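Keltholm abre código de planejador de tarefas para montagem de computadores

A Keltholm publicou em agosto a primeira versão aberta do Otar, software que divide a montagem de um computador de mesa em etapas e as converte em planos para braços robóticos. O pacote traz 264 sequências anotadas, do encaixe da memória à passagem dos cabos. 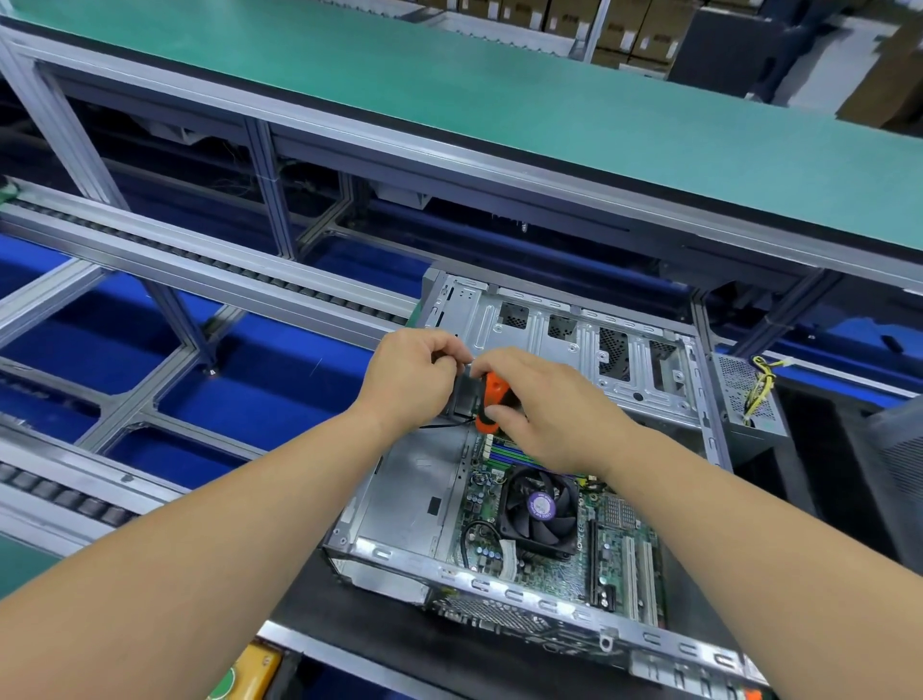

Trabalho manual dentro de um gabinete aberto, na linha de montagem.

Segundo Gwenaël Tessier, responsável pelo módulo de percepção, os cabos continuam sendo o ponto mais difícil. O sistema reconhece bem peças rígidas, mas perde o contorno de um fio quando a mão passa na frente — e o planejador precisa então esperar uma nova estimativa. Essa espera caiu de 885 para 264 milissegundos na versão atual.
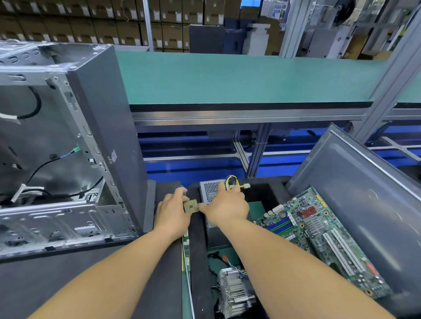
O Otar também passou a tratar as duas mãos como recursos separados, o que permite planejar ações simultâneas com peças diferentes. A mudança foi proposta por Zübeyde Kocabaş, que mantém o módulo de planejamento e escreveu 12 dos exemplos incluídos.

A integração com o controlador Pirzada ainda é experimental. A próxima versão deve incluir 40 testes de simulação.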